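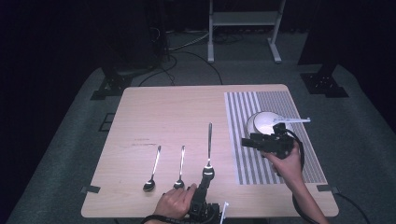
Slide 1. Spoons, bowl and striped mat, with a gripper in each hand.

Speaker notes: Teaching by Doing the Washing-Up Backwards
Nattawut Sombatkul, Drivham open evening, Wednesday, August 9, 2023

Leave slide 1 up while people find seats. Start when the door closes.

Hello, thanks for coming out. My name's Nattawut and I collect examples for a living. I pick up spoons, put them somewhere sensible, and then do it again, and I still look forward to Monday mornings. Tonight is about how that turns into something a robot can learn from.

(Ask who has ever laid a table. Wait for hands. Ask who could write down how they did it, every finger. Wait for the hands to go down.)

So that's the problem in one go. We're all brilliant at this and hopeless at explaining it. You could try to write rules for a teaspoon, where to hold it, how hard, which way to turn the wrist, and you'd still be writing when the soup went cold. At Skudach we show the system lots of people doing the job and let it find the pattern for itself.

The tool. We don't wear gloves or drive a robot arm from across the room. You hold a gripper in each hand and work with those. They open and close much as the robot's own will, so whatever you manage to do with them, the robot has a fair chance of doing too. If you can't pick up a flat spoon with two blunt fingers, we want to know that early!

(Pass the spare gripper round now, not later. Last time I left it until the end and half the room missed it. Remind people to mind the cable.)

What counts as one example. We call it a take. It starts with the hands still, the task gets done, and it ends with the hands still again. The table-laying set, which we named Samonte, has 112 takes in it so far. A take can last up to 40 seconds, and anything longer usually means I've dropped something and gone chasing it.

Do keep the drops, by the way. I used to bin any take with a fumble in it, and the system trained on that tidy set was lovely until something slipped. Then it had no idea what to do. It had never seen a spoon in the wrong place. Now if I fumble and recover, it stays in, with a note. If I fumble and give up, it goes in a separate folder.

(Slide 2. Talk over it, don't stop.)
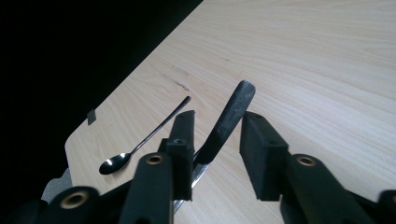
And you'll want variety, which is harder than it sounds, as people are creatures of habit. Left alone, I lay everything out the same way each time, handles pointing the same direction, like my mum's kitchen drawer. So between takes we shuffle. Turn a knife round, push a spoon nearer the edge, swap which hand goes first. We keep a shuffle card by the table with 5 starting layouts on it, and after those you make up your own.

Cutlery is a wonderful thing to practise on. It's thin, so you have to come in low. It's shiny, so the light jumps about on it as you move, and the camera on the gripper gets a very different view from the one up by your head. We record both. The head view tells you where everything is, and the close one tells you what's going on between the fingers in that last little bit before you grab. I'd hate to have to choose.

(If running late, skip to Pace.)

Notes and labels. Each take gets one plain sentence: "put the spoon in the bowl", that kind of thing. Write it straight away. I once left a whole morning's worth until after lunch, back in March, and spent the afternoon guessing. We type them into Usix, our own little logging page, which is ugly and works.

Pace. Slow down, but don't go so slow that you stop moving like yourself. New people creep along as if the table might bite, and the robot learns to creep as well. I tell them to imagine they're laying up for a friend who's early. Breaks matter too. I swap out after 2 sets, because tired wrists make wobbly takes and you can see it plain as day in the playback.

(Play the clip if the laptop behaves. If not, act it out with the spoon from my jacket pocket.)

Questions I usually get: Does it matter if you're left-handed? No, and we'd love more of you. Do you get bored? Less than you'd think, there's always a better way to come at a knife.

Then hand over to the floor. Grippers are on the side bench for anyone who wants a go, and get the spare one back before people leave.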